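Last updated: Jan 11, 2019

We use cookies to remember your settings and count page visits. By continuing to use this site you accept this.

Does folding laundry on the bed ruin a quilt, or is my sister-in-law making this up?

I have always folded laundry on the bed. It's the right height, it's flat, and the basket fits next to it. My sister-in-law stayed with us over the holidays and informed me that this is why my quilts "never last." According to her, dark clothes shed dye onto light bedding even when they're dry, the pulling and smoothing flattens the quilting, and I should be using a folding board. She happens to own one. It's a Lalberg, it was $40, and as far as I can tell it is a sheet of plastic with hinges.

I'm not convinced by any of it. I do have one quilt I'd be sorry to lose, though, a white one with big colored shapes all over it and a beige border, and most of what I fold on it is black because that's what my husband wears to work.
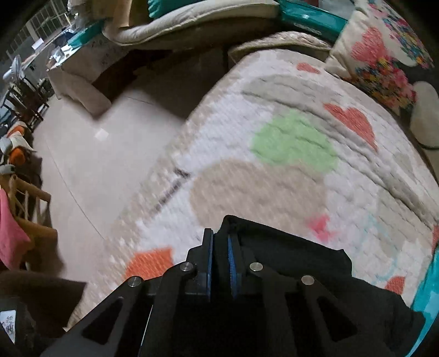 Black laundry on the white quilt, the combination in question.

So, three things. Does dry black cotton really transfer dye? Does folding on top of quilting wear it down any faster than sleeping under it does? And has anyone bought one of these boards and still been using it by July? I don't want links to stores, please. I searched for this already and got 12 pages of people selling things.

Posted by Shoshana Yazzie

2 answers

Answer from dornside_mender (marked helpful by 143 readers)

The dye part has a little truth in it and she's stretching it. The word you want is crocking, meaning color that comes off by rubbing. Dark fabrics can do it dry, although wet is usually a lot worse. A new pair of black jeans can leave a gray smudge on a white sofa. An old black T-shirt that's been through the wash dozens of times, I would not lose sleep over.

You can test it without buying anything. Take a white cotton rag, wrap it around your finger and rub it hard on the inside of a hem, maybe twenty strokes. Do it again with the rag damp. If the dry rag stays white, fold that shirt wherever you like. If it picks up gray, wash the thing separately a couple more times and try again. Don't bother with vinegar or salt in the rinse to "set" the dye. People swear by both and I have never seen either one do anything for a store-bought black shirt.

What you should watch for is clothes that come out of the dryer a bit damp at the seams and then sit in a pile on the bed all afternoon. I did that with a navy sweatshirt on a cream coverlet and I still have the mark.

As for wearing the quilting down, I don't buy it. Folding a shirt is a few seconds of light pressure. You lie on or under that quilt for hours a night, and then it goes in the washer, and the washer is what takes the loft out of it. Zippers, hooks and buttons are another story, they'll catch a stitch if you drag them. Lift the pants, don't slide them. If any of those colored shapes are sewn on as separate pieces, check the edges now and then, that's usually where things start to come up.

An old flat sheet thrown over the bed first covers all of this and costs zero.

Answer from Blackwood395

we have the board, not Lalberg, the Britenau one. works fine for t shirts. doesn't do fitted sheets, doesn't do anything with a hood, kids' stuff is too small for it. my wife used it for a month and now its behind the dryer. you still have to put the board on something flat so guess where it goes. on the bed

never had black rub off on anything but our bedspread is brown so I wouldn't know

Comment from Shoshana Yazzie

Thanks, both. I did the rag test on four of his shirts. Dry rag came up clean on all of them. Damp rag was gray on the newest one, so that one's going through the wash by itself for a while. I'm still suspicious of the claim that the washer does most of the damage, since I only wash this quilt a couple of times a year and the ridges look flatter to me on the side where I fold. That's also the side I sit on to put my shoes on, so maybe it's that. The sheet is going on the bed either way. No board.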